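## 3. Working out what to buy before the arms arrive

I wrote this part after our own order went in – and after we'd had to place a second one for all the bits we forgot. Do the sums in this order and you should only pay for delivery once.

1. **Measure the table first.** Ours came from Drovska and takes up more floor than I'd drawn on the plan. Leave 60 cm clear behind it so somebody can stand there and reset things between runs.
2. **Price the grippers separately from the arms.** Skillico quotes them on different sheets, and the fingertip pads are on a third one (I missed that completely!). Ask for spare pads in the same quote.
3. **Add the risers.** We paid 19 pounds each. Get them all from one batch so the heights match.
4. **Budget for the goods you'll handle.** We went for black shoes, and I'd put down nothing at all for them. Ylva Dalen added a line of 234 pounds to the sheet and she was right to.
5. **Allow for people's time.** Somebody has to put the shoes back where they belong, over and over. Chia-hao Kuo planned almost 47 hours for our first month, and I'd copy that figure if your job is anything like ours.
6. **Send the whole list to Kong in one go.** They hold prices until the end of March if the order is complete.

> **Note:** Shiny black shoes on black risers are a tough start. If you're still choosing, put a lighter pair on the list too – you'll want both sooner or later.

> **Caution:** Don't order cable by the straight-line distance. The cable needs slack to follow the arm, and a short one will have to be bought again. Check the bend limit on the Clomitz sheet before you pick a length.

Before you sign anything off, compare your list with our table at work and see if there's a line you've missed.

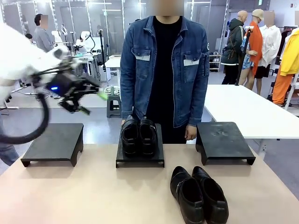
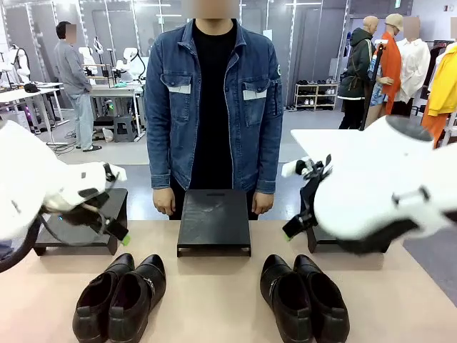

*Fig. 3a and 3b: Shoe job on the beige table, with black risers and green-tipped grippers.*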